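FOR IMMEDIATE RELEASE

Plirker Adds Hand-Held Grippers to Garment Handling Work

FLOLLISDALE, July 8, 2019 - Plirker, which develops handling equipment for commercial laundries and leather care shops, has put hand-held gripper tools into daily use by its Flollisdale garment staff. Workers pick up and lay out clothing with the tools, and the recorded motions are used to program the sorting arms at the company's Sutcliffe line.

The change affects 21 employees. Shifts now include two recording blocks of 90 minutes each, paid at the technician rate. Manual sorting hours drop by the same amount. No positions are being cut.

"Leather is slow to program by hand. It folds where the seams let it fold," said Hajnalka Szénási, head of handling systems. "The people who sort it already know where to grip."

Work is done on ordinary furniture as well as on benches - the arms must cope with soft surfaces and printed fabrics.

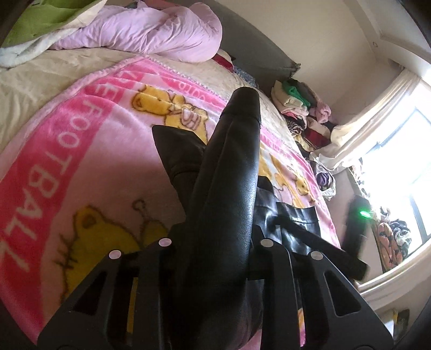
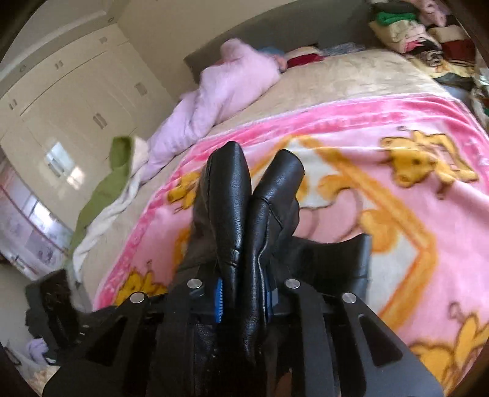 Black leather held in the gripper over a bed with a pink blanket.

Training and Schedule

Each employee completes a short course led by Slamet Sopacua covering grip force, wrist position and rest breaks. Staff may opt out and stay on manual sorting. The garment set stands at 207 items, with heavy coats to be added in August.

Bronwyn Ngata, shift lead, will collect staff feedback on tool weight and hand fatigue.

Media contact: Finlay Chisholm, Plirker, Flollisdale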